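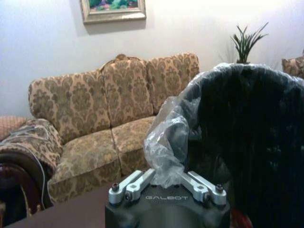
Black bundle in clear plastic.

Dye room notebook, Liditz
13 October 2020

11 comments

Second attempt at the brown for the Nikau blankets. First attempt is written up a few pages back and came out too red and patchy at the ends. Kornél thinks the red came from the water, I think it came from the madder left in the small pan. Scrubbed the pan with soda last night so at least that is ruled out.

Yarn is the two-ply from Carhuamaca, undyed, the same lot as before. It still smells of spinning oil. Last time I gave it one scour and left it at that. Today two scours with the neutral soap, not too hot, and a long rinse after each. The first scour water came off yellow and slightly greasy to the hand. The second was nearly clear. Rinse water drained without any bubbles after the third change.

Test skeins made up to 400 g for the lot, weighed dry and conditioned overnight in the dye room. After alum, rinsing and two days on the rail, the previous batch weighed 411 g, and I put that down to alum sitting on the fibre. Lilla says it's more likely damp, as the heating was off that weekend. She is probably right. Must weigh the new one in the office where it is drier, and weigh an untreated skein next to it.

Mordant bath: alum and a little cream of tartar, both dissolved separately in hot water before going in. Yarn in wet. Brought up slowly over the morning, held just under a simmer, then left to cool in the pan with the lid on. I did not stir as much as last time. One skein had started to felt slightly where it rubbed against the paddle.

Dye: walnut hulls, soaked since last week in the lidded bucket. Strained through the old curtain lining, twice. Liquor very dark, and it stains the sink if left, so rinse straight away. Kept the spent hulls for a second boil, they have plenty left in them.

Afternoon, walnut bath. Yarn in at hand warm. Turned the skeins every few minutes until it got too hot to do by hand, then used the rods. Took out a short length every 30 minutes and pinned them on a card in order. First one is a pale tan. Second is a proper mid brown and very close to the sample the Nikau people sent. Third is darker but not by a great deal. The fourth I can hardly tell from the third. So there is no point in going past the third for this shade, and we would save the gas.

No red that I can see on any of them. I looked at them by the window and again under the tube light. Under the tube they go a bit green, but so does the customer's sample, so I'm leaving that alone.

Ends: better. I retied the skeins with loose figure-of-eight ties in cotton, four to a skein. The pale bands on the first attempt were all at the ties, and those were wool and pulled tight. One skein in this batch has a faint pale mark where the tie had slipped and doubled up. The rest look even to me while wet. Will check again dry.

Tried a small piece in iron water as well, only a pinch of iron in a jam jar. It went to a cold grey-brown inside a minute. Nice colour but it makes the yarn harsh and Lilla doesn't want it anywhere near a blanket. Jar labelled and put on the high shelf. Do NOT use that jar for anything else.

Notes on the Otico samples, while I have the book open. These are the light-fade strips that went in the south window in the spring. Weld has dropped noticeably on the exposed half. Madder has held. The onion skin yellow has gone to a dull beige and I would not offer it to anyone for anything that sits near a window. Walnut without mordant has changed less than I expected. Kornél wants the strips photographed in daylight before they go back up. He also wants a new set started with today's brown, half covered with card, to come down at the end of November and then again in spring.

Things that went wrong: the thermometer clip came off and the probe lay on the bottom of the pan for a while, so the early readings are too high. Crossed out on the sheet. The drain in the second sink is slow again, probably fibre in the trap. I spilled some liquor by the door and the lino has a mark on it now.

To do
- weigh dry skeins in the office, with the untreated one beside them
- wash-test the second and third lengths with ordinary detergent, white cotton stitched on
- rub test, dry and damp
- second boil of the hulls, see if there is enough for the fringe yarn
- ask Carhuamaca which oil they use, and whether the next lot can come scoured
- clear the trap
- new cotton tape for ties, nearly out

Added later, same day. Skeins hung on the back rail with no weight on them. Water dripping off ran clear by closing time. Lilla has compared the wet second length with the sample and thinks it will dry a touch light, so if it does we go by the third. Kornél to ring Nikau once he has seen them dry.

30 shares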